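Can a robot tidy the garden yet?

Imagine never having to clear up the garden again! Before a robot tries a real lawn, it can practise on a pretend one inside a computer, where the grass never needs mowing.

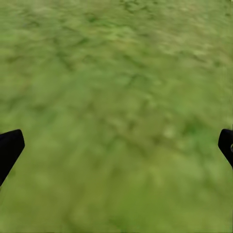
Dadulel Young Makers — Garden Robots Group

Grass looks easy to you, but a robot sees lots of blotchy greens. Which bit is a shadow? Which bit is a leaf? Ulla Vainio, who runs our group, gave 26 of us a pile of twigs and thick gardening gloves, and we dropped loads! Robot hands have that trouble too — they can't feel things nearly as well as your fingertips can.

Big things are a different puzzle. 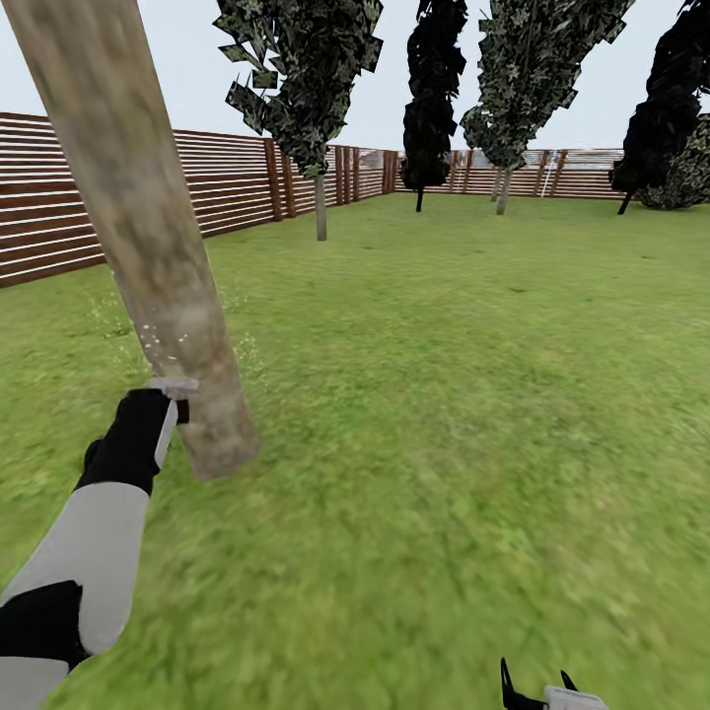
A tree trunk is long and awkward, so holding it near one end makes the other end swing about. Try it with a broom and feel your wrist wobble!

So, can robots do garden chores yet? Some can already mow a lawn. Picking up whatever happens to be lying there is much harder, and they still need plenty of practice.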